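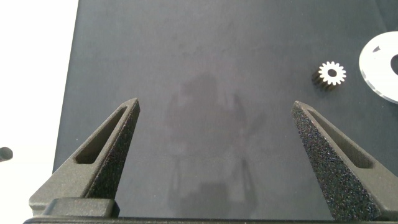 Urmas Sakalauskas wrote in after last week's column to say that the arm is the cheap part and anyone who budgets for the arm alone deserves the invoice that follows. Fair. He runs his numbers over 10 years, which I think is optimistic, but fair.

So, budgets. Everybody's doing them in May and everybody's doing them the same way. One line, "robot". One price. Signed, done, off to lunch.
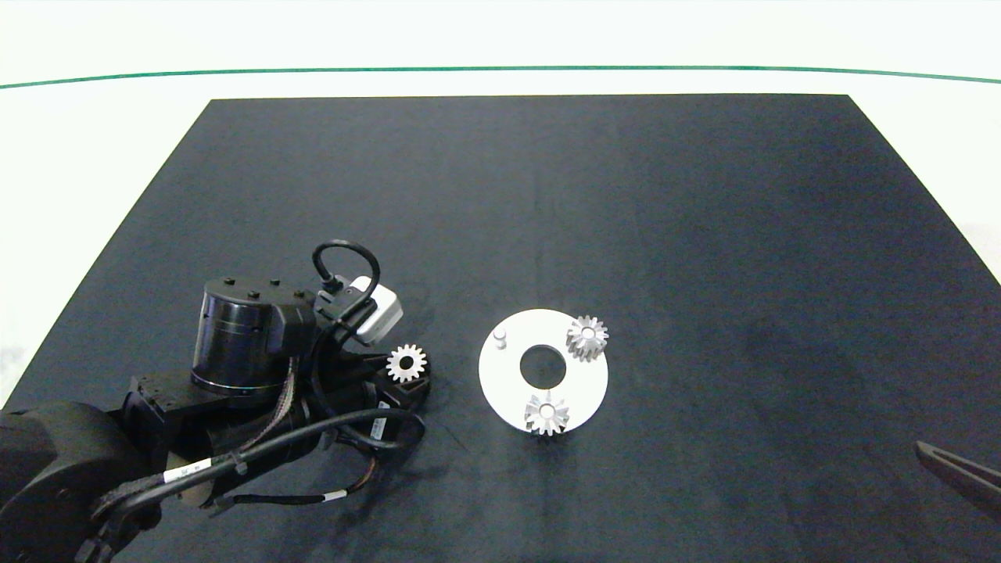 My gripe is with the missing lines. Fingers, pads, cables, plates, spares. Grultden quoted us 3,813 for the extras on a 2 arm bench and the boss at Brindby nearly fell off his chair. But look at how much cable hangs off a single arm, the thick black one sweeping across plus all those thin striped wires. Cable wears. Price it now or price it in a panic.

Same with fingers. Grip padding is a consumable, treat it like one. Put it next to gloves and tape in the budget, not under "capital".
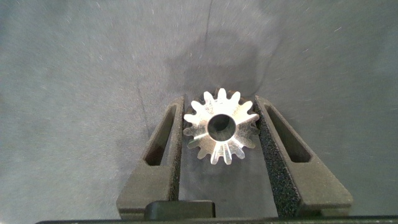

Small gear, textured pads. Budget for the pads.

And please stop buying for the part you wish you made. Kadri Toom wanted Novar's bigger gripper, the one rated for castings. We don't make castings! Havent in years. Small stuff, that's the job.

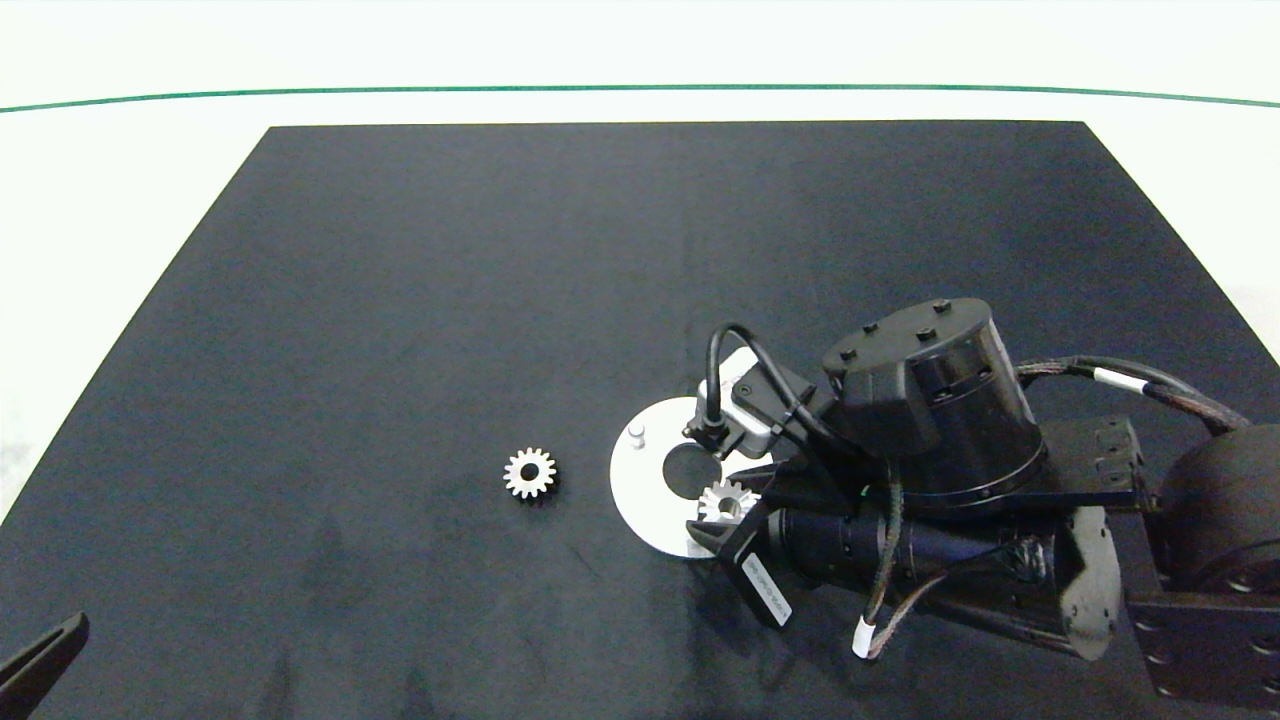

Buy for the dull task, and buy the table too. I mean the mat, the lights, the plate the parts go on. A plain white disc with a peg standing on it looks like nothing, and a gear has to end up somewhere. Somebody has to draw that disc, make it, then make it again when the part changes. Thats hours. Hours are money, and they are never on the quote.

My rule, take it or leave it: hold back 25 percent of the total and don't tell the vendor. Spend it in the second half, when you know what you got wrong. Sinéad Ó Súilleabháin thinks that's too much and wants it in training instead. Could be persuaded. Send me numbers.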